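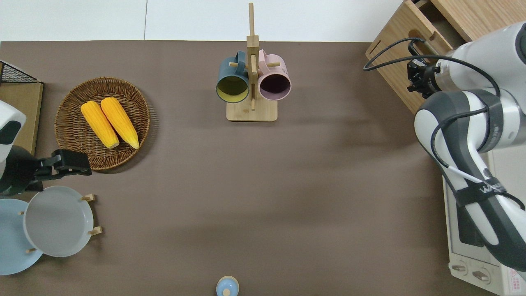 Buying a robot is a little like getting a puppy. The puppy itself is only the first thing you pay for. After that come the bowl, the leash, the food and the visits to the vet. A robot needs many things too, and most of them are not shiny or exciting. When a robot with two arms must learn kitchen jobs, it needs a kitchen to learn in, even if this kitchen is only as big as a table. So somebody has to buy a plate rack and plates, a wooden stand where mugs can hang by their handles, a toaster oven, and even two yellow corn cobs in a woven tray. All of these go on the shopping list together with the arms.

How do grown-ups plan for such a big purchase? They make a budget. A budget is a plan for money. You write down how much you have, what you need, and what each thing costs. Then you see if the numbers fit. If they do not fit, you must change something.

Let us imagine a school in the town of Vendby. The school wants to have its own small robot corner, and it has saved 2,625 coins for it. (We use coins in this story, so that children in every country can follow.)

First question: what is the job?

Before you look in any catalog, you must know what the robot will do. Will it pick up light things, like a mug? Or heavy things, like a bag of potatoes? A stronger arm costs more money. If you only want to move mugs, you do not have to pay for an arm that can lift potatoes.

The children in Vendby want their robot to put plates in a rack and hang mugs on a stand. That is light work, but it needs to be done carefully. A small arm is enough.

Second question: one arm or two?

Try this at home. Put one hand behind your back and open a jar. It is difficult! With two hands, one can hold and the other can turn. It is the same for robots. But two arms cost twice as much as one, and they need more room on the table, so that they do not bump into each other.

In our story, an arm from the company Orkusard costs 500 coins. Two arms cost 1,000 coins. The school decides for two, and now 1,625 coins are left.

Third question: what holds the things?

At the end of the arm there is a part called a gripper. It works like your fingers. Some grippers have hard fingers, and some have soft ones. Plates are thin and corn cobs are bumpy, so you have to ask the seller if the same gripper can hold both. One gripper in our story costs 284 coins. The school needs two of them, and this makes 568 coins. Take this away from 1,625, and you have 1,057 coins left.

Fourth question: what did we forget?

This is my favorite question, and it is where many budgets go wrong. Here are some things that people forget:

A strong table. When an arm moves fast, a weak table will shake.
Cables, and a good place to put them. A loose cable can get caught on something.
A computer to tell the arms what to do.
A button that stops everything at once. You should never save money on this one.
Extra plates. A robot that is learning will drop some of them.
Time for learning. A teacher needs lessons before she can use the robot safely.

The school puts all of this on the list. Together it costs 857 coins, and 200 coins stay in the box. These last coins are called a reserve. A reserve is money for surprises — for example, a part that breaks in August, when the shop is closed and you must order from far away.

Should you buy it all on the same day?

You do not have to. The school could begin with one arm and use it for 3 months. Then the children would know better what they need. Another way is to borrow or rent. In our story the library in Layug lends out a small robot arm, in the same way as it lends books. If you are not sure about something expensive, it is wise to try it first.

Now you try

Take a piece of paper and choose a job for a robot in your own home. It could be setting the table or putting socks in pairs. Write down everything the robot would need to practice. Do not stop at the robot! Think about the table, the light, the plug in the wall, and all the small things it must hold. My own list for the socks had over twenty lines — and I had still forgotten the socks.

Last updated: 3/15/23

Reader comments

We did this in class with the job "feed the class fish". The longest talk was about who pays for the stop button.

What is a vet visit for a robot? My son wants to know.

Reply from the author: It is called maintenance. A person checks the screws and the cables, and changes the parts that are worn out. It should be in the budget too, thank you for the good question.

In Allik we have a robot club and we bought the arms first and the table second. Please buy the table first.

This site uses cookies to remember your language. By reading on, you agree to this.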